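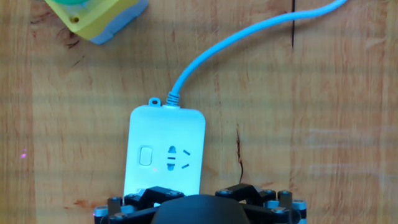

Setting Up the Tabletop Handling Cell

Applies to: Cell 4, Flevard Technical Center
Maintained by: Remo Sartori
Last reviewed: Friday, July 22, 2022

These instructions cover the check of the arm, gripper and work surface before handling trials with power strips and push-button boxes. They assume that the operator has completed the Stomov cell safety course. Anyone who has not must work with a qualified operator.

Before you start

Read the last entry in the cell log. If the previous operator recorded a protective stop or a contact with the table, complete the gripper inspection in full, even if the arm has since run normally.

Inspecting the gripper

1. Move the arm to the service position and press the stop on the pendant. Confirm that the program has ended.
2. Check each pivot in the finger linkages for play. Hold the plate still and move the next one gently by hand. Any click or side movement must be logged.
3. Check that the screws on the linkage plates are seated. Do not tighten a loose screw and carry on - remove it, clean the thread and refit it with fresh threadlocker.
4. Wipe the housing of the wrist camera with a dry lint-free cloth. Solvent wipes are not permitted in this cell.
5. Follow the cables from the gripper back along the arm. They need enough slack for a full turn of the wrist, but a loop must never hang lower than the fingertips.

Checking the approach height

Place a power strip flat on the table with its cord leading away from the working area. Load program 305 and run it at reduced speed. The gripper should come to a halt over the strip with both fingers pointing straight down and clear of the housing. Keep the button boxes far enough away that an open finger cannot touch them.

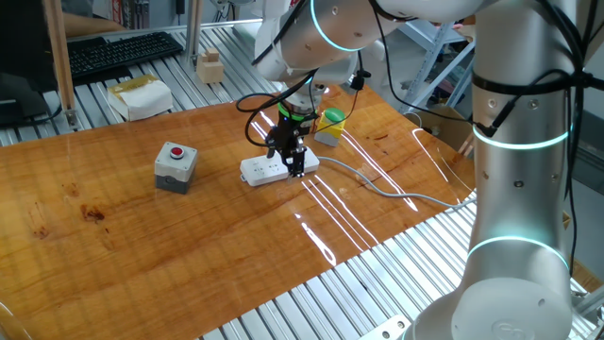
Does the approach height have to be checked again when only the power strip has been changed?

The check must be repeated whenever the new strip is a different model, as housings vary in height. A strip of the same model needs no new check.

Closing out

Record the result in the De Luca log under code 734. If the arm halts too low, do not correct the height in the program. Leave the cell stopped and open a maintenance request. Replacement linkage screws are kept in the Fovovport cabinet, drawer 886.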